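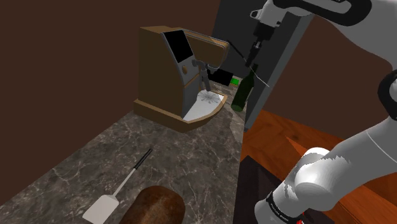 Go in August, one reader wrote after our piece on northern lakes, and go before the water drops. She had made the trip down the Gikton twice, once in a wet year and once in a dry one, and in the dry one she spent most of an afternoon dragging her canoe over gravel. We took half of her advice. We went in early summer, when the river was still carrying snowmelt, and floated it from the bridge at Wakumis to the old ferry landing at Santoso.

The trip takes three days at an easy pace. Outfitters in Wakumis rent canoes and inflatable kayaks and will move your car to the lower end for a fee. The road to the put-in is paved except for the last stretch, which is washboard gravel and hard on low cars. There is a pit toilet and a board with the river level chalked on it. Check it before you unload.

For the first few hours the Gikton runs through hay meadows. The banks are low and the current is slow enough that you have to paddle. Cattle stand in the shallows. Then the valley narrows, the cottonwoods thin out, and the first rock shows on the left bank, a gray limestone in beds as thick as a mattress. By late afternoon the walls are 400 feet high on both sides and the road is gone.

The limestone was laid down in a shallow sea, and it is full of shell pieces. You can find them in almost any slab at the water's edge. Collecting is not allowed inside the canyon. Above the gray beds sits a red sandstone that weathers into ledges and shallow caves, and swallows build under most of the overhangs. Where the two rocks meet, water seeps out, and a line of ferns and moss follows the seep for miles.

We camped the first night at Bollico Bar, a long beach on the inside of a bend. The sand is clean and there is room for several parties. The wind comes up the canyon at sunset and drops after dark, so stake the tent before you cook. Side canyons come in on both sides here. The one across the river can be walked for a mile or so to a pool with a ledge over it, although the climb past the first chockstone is slick.

The second day has the rapids. There are 8 with names, and most are no more than a riffle at medium water. The exception is the Staircase, a run of 3 drops with a boulder in the middle of the last one. Stop on the right and look at it. At the level we had, the clean line was far left, close enough to the wall to touch it with a paddle. There is a carry trail on the right, steep but well worn.

Below the Staircase the river bends hard against a fault. The beds that lay flat all morning are suddenly standing on edge, and the gray rock is up where the red ought to be. It lasts for a few hundred yards. On the far side everything is level again. We ate lunch in the shade there and watched an osprey work the same pool over and over.

The last 12 miles are flat. The walls step back, the tamarisk closes in, and the wind is usually in your face. Start early. The landing at Santoso is on the left, just past the stone piers of the ferry, and the current along the ramp is quicker than it looks.

Permits are needed for overnight trips and are issued at the Wakumis ranger station. Fires must be in a pan. Carry all your drinking water, as the side streams run through grazing land and the river itself is too silty for most filters.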